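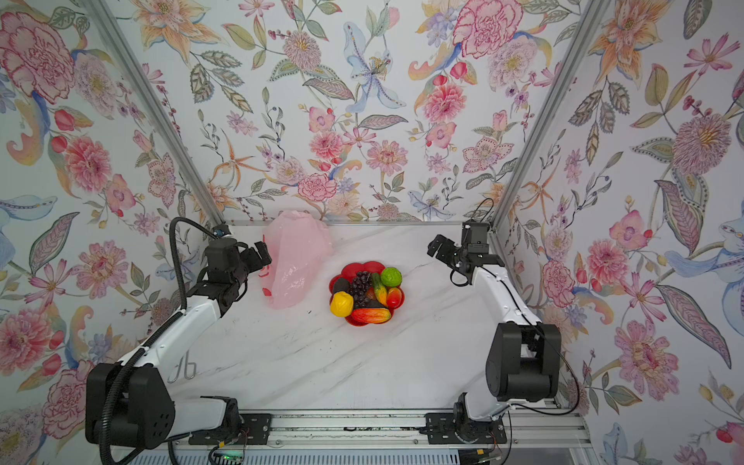
3. Hanging your first drop

Right, paste mixed, coffee drunk, on we go. I'm using Prollelex paste and the Kneath roll, so if yours is a different make, check the soaking time on the label.

1. Draw a plumb line down the wall, a little less than one roll's width from the corner. Please don't trust the corner itself (mine leaned horribly!).

2. Cut your first drop 4 inches longer than the wall is high. You'll trim the extra later.

3. Paste from the middle outwards, fold it loosely and leave it for 3 minutes.

Note: write TOP on the back in pencil. I hung one upside down in March and only noticed at bedtime.
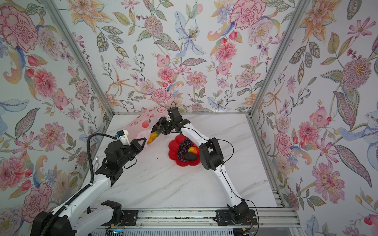 4. Slide the drop up to your line and brush out the bubbles, working down. Big florals are lovely but they do need matching at every join, so buy a spare roll. With flowers on three walls, like the ones behind the marble tabletop, you've got two inside corners to get round, and I'd never wrap a full width round either of them. Cut the strip so it just turns the corner, then plumb a fresh line for the next bit.

Caution: switch the power off at the mains before you trim round any sockets. Wet paste and live wires, no thank you.

5. Wipe stray paste off the skirting while it's still wet.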